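The playroom at Verance, before the move

The playroom on Gruretti Lane closes in June and everything in it goes across to the new place in Jurnville. We have been sorting it a shelf at a time, mostly in the evenings after 9.

The drawers come first. Puzzles with missing pieces go in the recycling, and anything with a battery gets tested. Larger furniture is going with Fedoruk, who quoted 560 for the van and two people. Small chairs can be stacked in the hallway — please leave the door side clear.

Toys that need a wash are kept apart from the rest until they have been done.

The big white table and the small one, with a few toys still to be put away. The storage cart behind them will travel with its drawers in.

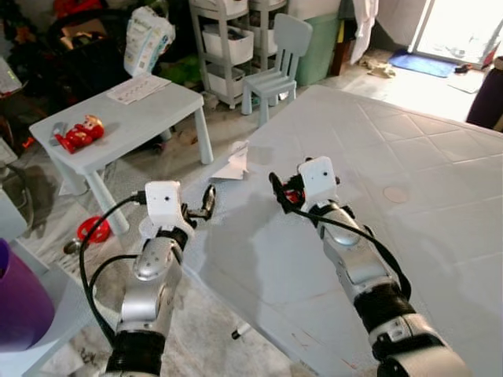
Krisztina Szalai would like the small table kept for drawing, as the one in Jurnville is too high for the youngest children. Inna Hladun has the list of what is staying, so check with her before taking anything home.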